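4. Budget and Equipment Plan

The department gave us $3,668 for the spring semester. The arms were already in the lab, so the money only had to cover grippers, cables and the items the arms handle. Begoña Montoya kept the spreadsheet and Benito Benítez asked for quotes.

Spare gripper fingers were the largest line. Clavilau quoted $970 for a set, with shipping included. Skastden was cheaper but could not deliver before January, so we went with Clavilau. We also set aside $100 for props — a two-drawer cabinet, a tray, cans and boxes. Most of that went to the cabinet.

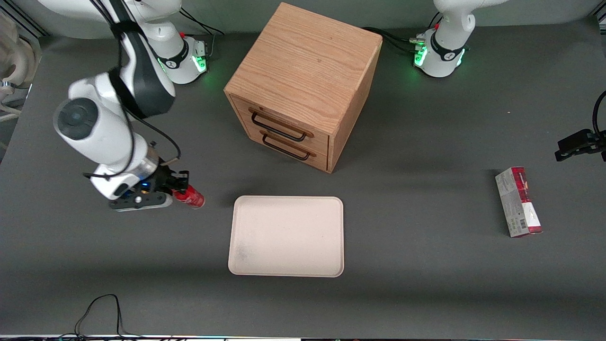 Cables were harder to plan. We first listed 13 and then found that several were too short to follow an arm through its full reach. The longer ones from Dristico cost more, and we moved money from the travel line to pay for them. Next year's group should measure the cable runs before asking for quotes. What is left stays in the repair line until the end of the semester.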